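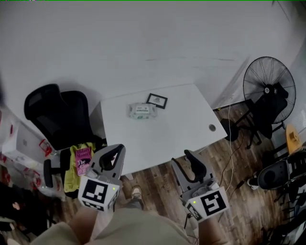 Gidey Hand-Held Gripper Kit: Frequently Asked Questions

Home | Kits | Rental | FAQ | Contact
Search this site Enter keyword Go

We collected on this page the questions that come to us most often by mail and phone. If yours is missing, please write to us. Judit Bíró reads the support mailbox and updates the page when the same question arrives for the second or third time.

ABOUT THE KIT

What is the Gidey kit for?

It is for recording how a person does a task with two hands, so that the recording can be used later to train a robot arm. The person holds one gripper in each hand and does the work with them. You do not need the robot in the room, and you do not need to own one yet. Several of our customers recorded first and chose the arm afterwards.

What do I receive in the box?

A left and a right gripper with cameras mounted, the marker cubes, a head camera with its strap, the charger, one spare set of finger pads and a printed card for calibration. The box weighs 5 kg. A computer is not included.

Are the left and right gripper the same?

The body is the same. The marker cubes are different, every side has its own pattern, and the software knows from the pattern which hand it is looking at. Please do not exchange the cubes between the hands. If you did it by accident, it is enough to put them back and run the calibration again. Recordings made with exchanged cubes can be repaired in Pruston with the menu item "Swap sides".

What is Pruston?

Pruston is our desktop program. It copies the recordings from the grippers, puts all the cameras on the same clock and lets you cut, name and export the episodes. The license comes with the kit and has no end date. Updates are free for the first two years, and after this you may keep the version you have.

SETTING UP

How much space do I need?

An ordinary desk is fine, with enough floor in front so that the operator can stand and move the elbows freely. You do not have to empty the room. Chairs, shelves and other furniture can stay where they are, and we even advise it, as a policy trained only in front of a bare wall can become confused in a real office. What should be kept out is a large mirror directly behind the work. The cubes appear in it a second time and the tracking may jump.

Does a plain white desk against a white wall cause problems?

For the hand tracking, no. The pattern on the cubes has strong contrast and the head camera finds it easily. For the wrist cameras a very plain surface gives little to hold on to, so put one or two things on the desk that do not move during the session. Anything flat with clear edges will do.

What does the green light mean?

Steady green means the gripper is on and connected. Blinking green means that it is looking for the other one. If the light goes off in the middle of an episode, stop and check the battery before you continue.

How long does calibration take?

The first time, plan half an hour. After this it is a few minutes at the start of each session: you hold the card in front of each wrist camera, turn it slowly, and wait for the sound.

RECORDING

Which objects can the grippers hold?

The fingers open to 174 mm at the widest. Boxes, cups, folded cloth, tools with a handle and most kitchen things are comfortable. The inner side of the pads is ribbed, which helps with smooth plastic. Thin objects lying flat, such as a coin or a single sheet of paper, are difficult, and we do not want to promise them.

Can I work with soft packages, for example wet wipes?

Yes, and we recommend it as a first exercise. A soft pack gives way when you close on it, it is cheap, and it does not break when it falls. Come down with one gripper from the side and a little from above, keep the second gripper near but out of the way, and close slowly. 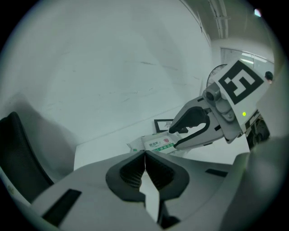

Beginners often press too strongly. The force is limited by a spring in the handle, but a pack can still be squeezed so much that it slides away forward. We suggest to repeat the same pick until the movement feels a bit boring, then to turn the pack, then to move it to another corner of the desk. If you change position and object at the same time, it is harder to see afterwards which of them made the trouble.

Why is the wrist picture round and so strongly bent?

The wrist cameras have fisheye lenses. We chose them so that the fingers, the object and a good part of the room are all visible at once. Pruston can export a straightened version, but most training code that our customers use takes the round one without complaint -- please ask your engineer before you convert everything.

How many episodes do I need?

It depends on the task, and we know this is not a satisfying answer. In our own tests in Ternby a simple pick and place began to work with about 26 minutes of clean recording. Tasks where both hands must cooperate needed a lot more.

Other people are walking in the background. Is it a problem?

Not for the tracking. It can be a problem of privacy, so tell your colleagues when you record. Pruston has a face blur, which you must switch on before export. It is off when you install the program.

My operator gets tired wrists. What can we do?

Let the person rest between episodes, and have a chair close by. Zsófia Antal, who trains our new operators, also asks them to lower both grippers over the floor between two episodes and not to hold them up over the desk. It makes a cleaner start of the next episode too.

RENTAL, REPAIR, RETURNS

Can I rent before buying?

Yes, by the month. If you buy within the rental period, we take the rental fee off the price. In January there is usually a waiting list.

Who repairs the kit?

Zilis, our service partner, does all repairs. Finger pads you can change yourself with the small key from the box. Please do not open the camera housing -- the focus is set at the factory and we cannot give warranty afterwards.

Can I use the markers from another system?

You can print your own, but then you must enter their size in Pruston by hand, and an error of one millimeter will show in the result. The original cubes are sold separately, in pairs or single.

Contact | Terms of use | Copyright Gidey, Ternby. All rights reserved. | Back to top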